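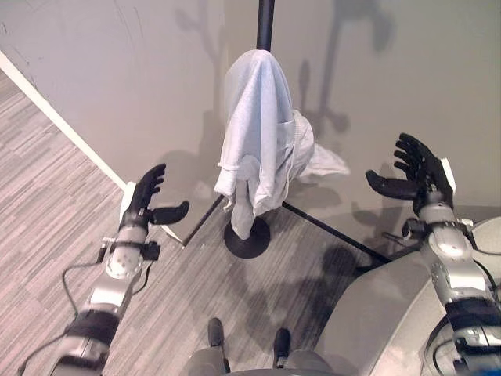
4. Installing and setting up the drying cabinet

This section covers placement, electrical connection, venting and first use of the Boltano Skumen drying cabinet. Read it in full before removing the transit brackets. Section 5 covers programs and routine cleaning.

Revised January 14, 2021. Replaces all earlier versions of Section 4.

4.1 Choosing a location

The cabinet must stand on a level, solid floor capable of carrying the loaded weight given on the rating plate. Carpet and cushioned vinyl are not suitable. The room must have a door or window that opens, or a permanent vent to the outside.

Do not install the cabinet:
- in an unheated garage or shed where the temperature may fall below 5 °C
- behind a lockable or sliding door that limits the swing of the cabinet door
- directly beside a gas water heater

CAUTION: The cabinet is top-heavy until the wall bracket is fitted. Two people are required to move it. Do not tilt it by the door handle.

4.2 Removing the transit brackets

1. Open the door fully and remove the foam blocks from the hanging rails.
2. Locate the 4 transit screws on the inside rear panel. The heads are painted red.
3. Remove the screws with a cross-head screwdriver and lift out both brackets.
4. Press the grey plugs supplied into the open holes. The blower will not start if a plug is missing.
5. Keep the screws and brackets. They must be refitted if the cabinet is moved to another address.
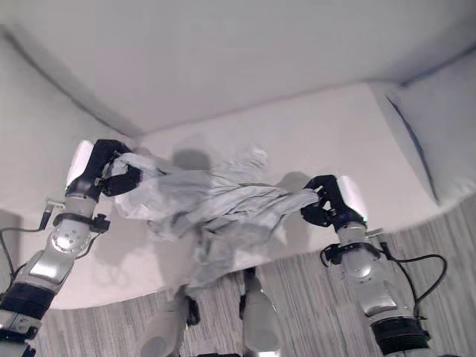

6. Check that the lint tray slides freely and seats against the rear stop. If it binds, remove it, turn it end for end and try again.

4.3 Levelling and wall fixing

1. Move the cabinet to its final position, leaving a 3 cm gap at each side.
2. Place a spirit level on the floor of the cabinet, first front to back, then side to side.
3. Turn the adjustable feet until both readings are level. Tighten the lock nuts upward against the base.
4. Hold the wall bracket against the top rear edge and mark the fixing points on the wall.
5. Drill and fix into a stud or masonry. The plasterboard anchors sold in general hardware kits are not rated for this load.
6. Hook the cabinet onto the bracket and fit the retaining clip.

NOTE: If the wall is tiled, use the longer fixings from the Wanigasekara installation kit, ordered separately.

4.4 Connecting the power

The cabinet requires its own grounded outlet. Maximum draw is 3000 W. Extension cords, power bars and timers must not be used.

1. Confirm that the voltage on the rating plate matches the supply.
2. Route the cord so that it does not touch the exhaust collar.
3. Plug in the cabinet. The display shows two dashes, then the program number.

WARNING: If the cord is damaged, it must be replaced by a licensed electrician or by the Sutthorpe service centre. Do not tape or splice it.

4.5 Venting

Recirculating models need no duct and are shipped with the collar capped. On vented models, connect rigid metal duct to the collar and secure it with a metal clamp. Use as few elbows as possible. Plastic duct is a fire hazard and voids the warranty.

Check the outside hood every April and clear any lint or nesting material from the flap.

4.6 Preparing and hanging the first load

1. Run the cabinet empty on Program 3 to clear manufacturing residues. A slight odour is normal during this cycle.
2. Spin all washed items at the highest speed their care labels allow. Dripping items will overfill the lint tray.
3. Shake each item and pull the seams straight before hanging.

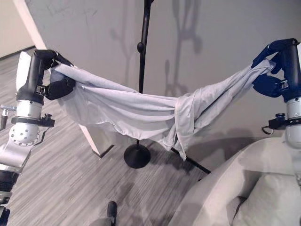
Light grey garment held at both ends.

4. Hang long items on the upper rail and fold the lower rail back against the wall of the cabinet.
5. Leave space between items for air to pass. Do not cover the intake grille on the cabinet floor.
6. Close the door until the latch clicks, select a program and press Start.

If the display shows E5, the door is not fully latched. Open it, check the gasket for trapped fabric and close it again. For other codes, see Section 7.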